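**Erevard Trinket Tray – lime green, shallow, takes what you throw at it**

Page updated August 29, 2024

Everybody owns a drawer of small things that are too nice to bin and too odd to wear every day. The Erevard tray is where ours go. It's a plain rectangle, bright lime on the outside and white on the inside, and it will sit on a bed, a dresser or the top of the washing basket without asking to be admired.

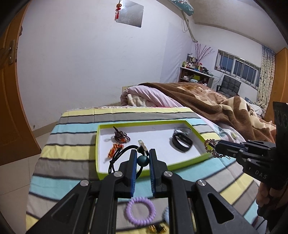
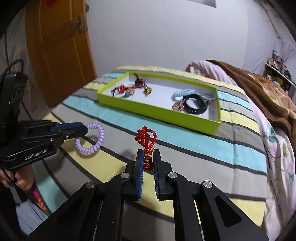 Does the white show every speck of dust? asks a customer in Zadent, who also wants it known that lime green was not her first choice. It does, yes. You can also see a dark bead on it from the doorway, and she allows that this has saved her one morning of crawling about. She has since ordered a second, in the same lime green, and we've decided to say nothing.

**What it's good for**

Beaded bracelets, keyrings, cord necklaces, bangles, rings and the sort of charm that arrives with a birthday card. Silicone bands go in too, although they like to cling to whatever is next to them. Coiled hair ties can be kept in the tray, but in our experience they choose not to be.

Anything on a long cord will hang over the side unless you wind it up first. Some people like the look. If you don't, loop the cord twice round two fingers and lay it flat with the pendant on top. Knotted charms with tassels or pendants do best at one end by themselves, where nothing can hook into the loops.

**What it's not good for**

- Fine chains. They will find each other.
- Single earrings, unless you are at peace with the loss of the other one.
- Loose change. It fills up in a week and then you have a money box without a lid.

**Sorting a full one**

Tip the lot out on something flat. A bedspread will do, but pick a plain one if you have it, as small beads are very good at hiding on stripes. Lift things out one by one by the biggest part, never by the cord. Put the stiff pieces back first and the soft ones round them. Allow 30 minutes, or longer if you are going to try everything on, and you are.

**Details**

| | |
|---|---|
| Item number | 419 |
| Colour | Lime outside, white inside |
| Sold as | Singles, or a set of 2 |
| Cleaning | Damp cloth, mild soap |
| Returns | 60 days, emptied first, please |

Jewellery isn't included. We mention it on account of the post we get.

**Stock**

Singles are on the shelf now. The sets come from our Brirnix store and go out with the next parcel run, so they take a little longer. A version in grey is due in November. It's very tasteful – and you'll never find it on a dark bedspread, but people did ask.

Dividers are sold separately. They split the tray into narrow lanes and are handy for rings, less so for bangles, which just lie across the top of them.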